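Mailing list archive
August 27, 2026 — posted by Ruben Van den Broek
2 min read

Subject: Re: [bench-practice] Draft 3, section on cube tasks

On the draft, Räsänen wrote:
> I don't see why we need a page on tape and mats. The arm finds
> the cube by its marker anyway. Can we cut section 4 down to one
> line, "the work surface shall be clean and flat"?

I'd rather keep it. "Clean and flat" tells a new operator nothing, and the logs from Gorkiren and Treltetti can't be compared today for that very reason. We went through 1,665 runs from the two sites and had to drop more than 600 of them. The notes didn't say where the cube started.
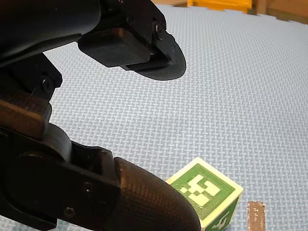
What I propose for 4.2 is short. Anything on the mat that isn't part of the task gets written in the run sheet before the first run, or it gets taken off. The operator picks which. Either is fine with me as long as the sheet and the mat agree.

4.3 covers the marker. Top face readable from the overhead camera at the start. If a face is scuffed, swap the cube and note the swap. No touching up with a pen, please — Gradenia tried it and we spent a week on bad poses.

Then the two-arm tasks, where most of the comments came in.
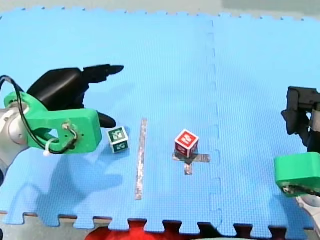 Tape marks should go down before the arms are powered, and they stay put for the whole session. If one lifts, stop and start a new session number. I know 21 days is a long time to keep one layout, so the draft now allows a change between sessions with a fresh calibration.

Cables: tied at the wrist with enough slack for full rotation, checked by hand with power off. Räsänen asked for a slack figure. I don't have one I trust, so I left it blank.

Comments by the end of next week if you can. The final text goes out in October.

Ruben

We use cookies to keep you signed in to the archive. Accept | Settings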